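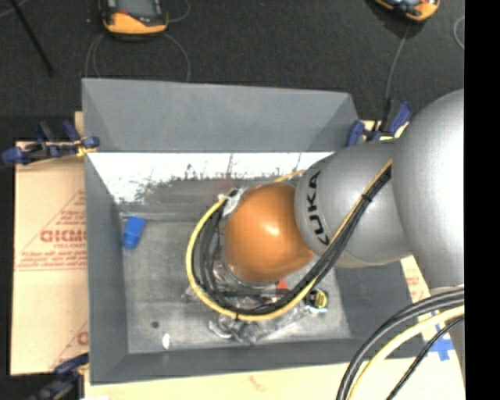
Setup Guides > Bin Picking > Gripper Trials

Home | Guides | Downloads | Contact

4. Swapping grippers on the KUKA cell

Read section 3 first. Same bin for every gripper or the numbers mean nothing.

1. Arm to park, drives off. Pendant where you can reach it.
2. Clamp the bin. Check each clamp by hand, push the rim hard. If it shifts, redo.
3. Fit the gripper. Clindo goes straight on, Drilau needs the adapter plate (part 1590).
4. Route cables along the outside of the arm, leave a loop at the wrist. Tie at the arm segment and again at the bottom of the loop.

CAUTION: loop too tight and the wrist pulls the connector. Too loose, it snags the rim. Jog the last joint both ways, slow, before running anyhting.

5. Load program 1037. Speed 7 percent for the first pass.
6. Drop in the test parts. Leave one up against the side wall, that's the pick that seperates the grippers.
7. Run 59 picks. Log misses and drops in different columns.

Note: shiny or clear items give the depth camera trouble. Log those apart from the gripper misses.

Note: Guido Lombardi got better wall picks with the Drilau, slower cycle though. De Luca fingers not tried yet.

8. Park, drives off, next gripper, back to step 2.

Adapter plates: ask Ottavio Morelli, Jollstead.

< Prev: Camera Mounting | Next: Reading the Log >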